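Rechercher dans les cours Tapez un mot-clé OK

Maintenance des cellules robotisées
Fiche de TP 10 : mise en service et entretien de la cellule à deux bras
Plateforme de Drurville

Ce site utilise des cookies de mesure d'audience. Accepter Refuser Paramétrer

1. Objet

La fiche couvre la remise en service de la cellule Zotutine après un arrêt prolongé, puis le contrôle périodique des poignets et des pinces. Elle suppose acquis le TP sur les repères outil et le TP sur la consignation électrique. L'armoire de commande (Clorkden, révision 2) n'est pas traitée.

2. Contrôles hors tension

Consigner l'armoire avant toute intervention sur les bras. Vérifier ensuite, bras gauche puis bras droit :
- serrage des vis apparentes du poignet, au tournevis dynamométrique, couple indiqué au dossier machine ;
- absence de jeu axial sur les doigts de pince, mâchoires fermées ;
- état de la gaine du câble de pince sur toute sa longueur ;
- verrouillage du connecteur côté poignet.

Le câble de pince doit garder une boucle libre. Trop court, il tire sur le connecteur en fin de course de l'axe 6. Trop long, il balaie la table et peut accrocher un ustensile. La longueur se règle au collier arrière, jamais au connecteur.

3. Préparation du plan de travail

Tendre le tissu noir sur la table. Un pli marqué sous un objet fausse la hauteur de prise et doit être repris avant l'étalonnage. Placer le porte-ustensiles à égale distance des deux bras, compartiments alignés parallèlement au bord arrière. Les ustensiles debout vont dans le compartiment de gauche ; la louche se pose à plat, manche orienté vers l'avant droit.
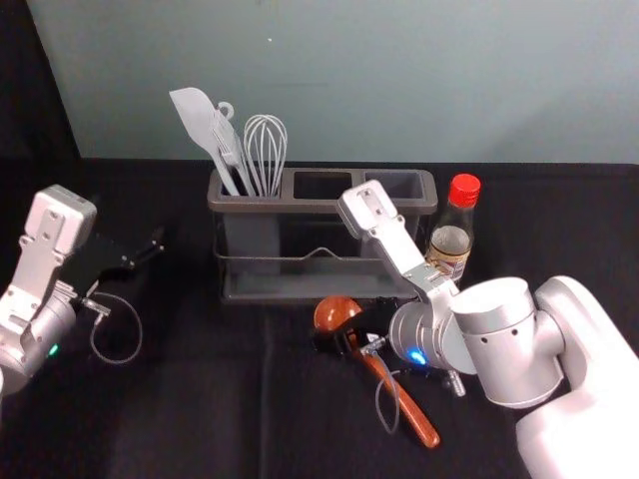 Une fois les objets en place, lever la consignation et mettre sous tension bras par bras. Attendre la fin de l'initialisation du premier avant de lancer le second. Les codes d'état des voyants figurent en annexe du dossier machine ; relever la couleur affichée sur chaque bras et la reporter dans le cahier de cellule.

4. Étalonnage des pinces

Ouvrir et fermer chaque pince à vide, à vitesse réduite, puis enregistrer la position zéro. Reprendre la mesure si l'écart entre deux fermetures successives dépasse la tolérance. Approcher ensuite la pince droite du col de la louche sans serrer et contrôler que les doigts ne touchent pas le tissu.

Défaut 277 : position de pince incohérente. Causes usuelles : connecteur mal verrouillé, zéro enregistré avec un objet entre les doigts. Couper, contrôler le connecteur, refaire le zéro.

5. Périodicité

Contrôle complet tous les 1 000 cycles de pince. Les doigts usés se remplacent par paire, avec le jeu de rechange Pawlak, et imposent un nouvel étalonnage.

6. À rendre

Relevé des couples, positions zéro des deux pinces, codes de défaut rencontrés. Dépôt avant la séance suivante.

Mis à jour le vendredi 3 janvier 2025
2 commentaires 10 partages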